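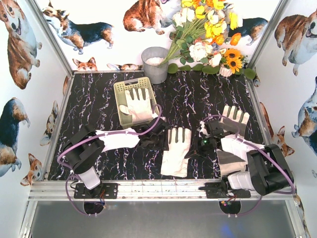
Mollcombe cell

The Mollcombe cell is a two-armed tabletop robot station used for handling soft goods, mainly work gloves, small cloths and bagged parts. It takes its name from the workshop at Mollcombe where the first one was put together by Jucélia Miranda and Alper Türkmen. Later cells were built at Gromodstead to the same drawings, with small changes to the cable routing and the floor panel. The name is used for the whole station, including the table, the frame, the walls and the arms.

Construction

The cell stands on a frame of aluminium extrusion. Both arms are fixed to the front rail, one towards each end, and reach inwards over the table. Each arm sits on a black mounting plate bolted to the rail, so that an arm can be taken off with its plate and put back without disturbing the other. The tabletop has a dark marble pattern, against which white gloves show up clearly.

Three sides are closed by walls and the front is left open. The walls are papered, and the paper is changed from time to time so that the arms do not always work against the same background. Cells have been run with plain, striped and printed papers, including one with cartoon corgis. Objects that play no part in the task, such as a bucket or artificial flowers, may be left along the back edge for the same purpose.

Power and signals reach each arm through a purple cable, which loops over the forearm, runs down past the base and passes through a round opening in the grey floor panel. Mollcombe cells have two such openings, one for each arm. In the Gromodstead version they are lined with a rubber grommet.

Sleeves

White sleeves cover the forearm and the lower segment of each arm. They keep lint from the gloves out of the joints and stop loose fabric from catching on screw heads. The motor housings at the shoulder are left bare to shed heat.

Sleeves are changed after every 30 hours of running, or sooner if a seam opens. The gripper is removed first, then the sleeve is drawn off over the wrist. A new sleeve should be fitted with the arm fully stretched out, otherwise it pulls tight at the elbow and shortens the reach. Sleeves supplied by Stitico can be washed, but they shrink slightly and should be checked against an unwashed one before they are used again.

Setting up

A cell is normally set up in the following order:

Level the table and tighten the corner posts.
Bolt the mounting plates to the front rail, left arm first.
Feed the cables up through the floor openings and leave a free loop above each forearm.
Move each arm by hand through its whole range with the power off, watching the loop.
Switch on, wait for the gripper light, and run the homing routine one arm at a time.
Set out the tray and the gloves.

The cable loop is the usual source of trouble. If it is too short, the cable pulls on the wrist connector when the arm reaches across the table. If it is too long, it drops over the forearm and can snag on the tray. Türkmen's setup notes give a free length of 16 centimetres above the sleeve - measured with the elbow bent - and most operators keep to this.

Glove work

In the standard glove task, loose gloves lie flat on the table with their fingers towards the back wall, and the arms place them in a shallow plastic basket. The basket stands slightly left of centre, where both grippers can reach it. Gloves with coloured fingertips are often mixed with plain ones.

A glove is best gripped at the cuff, where the fabric is thickest. Grips on the fingers tend to slip. If the jaws close on both the glove and the tabletop, the arm stops and must be homed again.

Care and repair

The gripper jaws are wiped at the start of each shift and the plate bolts checked in the same round. Jaw pads wear unevenly, the inner edge going first, and are replaced in pairs. A worn pad usually shows itself as a glove that turns in the grip while being lifted.

Replacing a cable takes around 2 hours, most of it spent on the sleeves. The old cable is used to draw the new one up through the floor panel. After the work the arm is homed and run slowly through 11 test moves before it goes back to full speed.

Variants

A version known as the Trindade layout moves both arms closer to the middle of the rail. It gives better reach at the back of the table but leaves less room between the elbows, and the two arms cannot safely work over the basket at once.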